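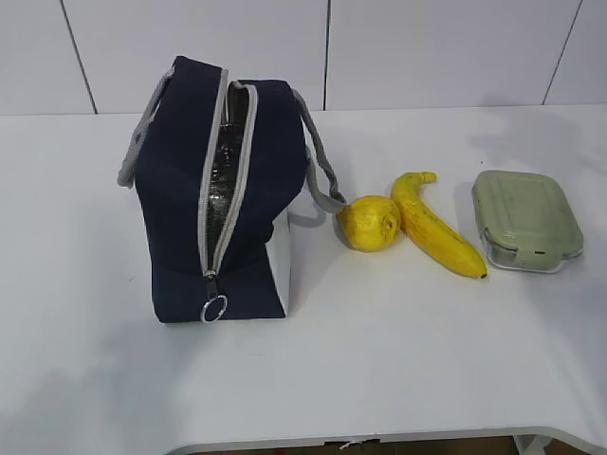

Lunch bag, lemon, banana, box with a lid: a packing job at Witent.

Can a robot pack your lunch?

Witent is a company in Turdale that packs lunches for schools. People used to do all of it by hand. Now robot arms do part of the job, and the ads say the arms "never get tired." Should we believe everything an ad says? Let's check.

A banana is curved and bruises easily. A lemon can roll. A fabric bag bends when you push on it, and its zipper has to be open wide enough for the food to go in. Your hands handle all this without much thinking. A robot has to be taught each part, and it still drops things.

So what happened to the workers? Before the robots, 3 people worked at each table. Now there are 2. One fills the trays the robot picks from. The other watches and fixes its mistakes. Witent calls this "easier work." Maybe it is - there is less lifting. But some workers say watching a machine all day is dull, and they have to keep up with its speed.

When someone tells you a robot "helps," ask who it helps. Then ask what the third person at the table is doing now.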